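Ticket 799 -- Cloth folding policy, low success after retraining
Project: Pruluna
Status: open
Opened: May 9, 2019

Problem
We retrained the folding policy with the new hand-held gripper demonstrations. On the plain test cloth it is as good as before. When the cloth lies over a patterned blanket, it finished only 37 of 100 trials. Most failures are the same: the fingers close beside the corner and take nothing.

What I checked
Calibration was repeated with the Nowicki script, no change. The finger width log has no gaps. I also trained again with 3 different seeds and the results stay close together, so I don't think it is bad luck.

Then I looked at the labels. The Ludeo tool marks the grasp at the moment when the fingers stop moving. With thick fleece the fingers stop early, while the hand is still going forward, so the label comes too soon.

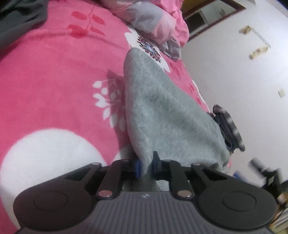 I moved the label to the first frame where the hand starts to pull back, and changed it by hand for one small batch. I have not trained on this batch yet -- the Pritwood machine is full until July.

Question for the maintainers: is it possible to set the grasp rule for each fabric separately? In the settings I can find only one value for all colours and materials.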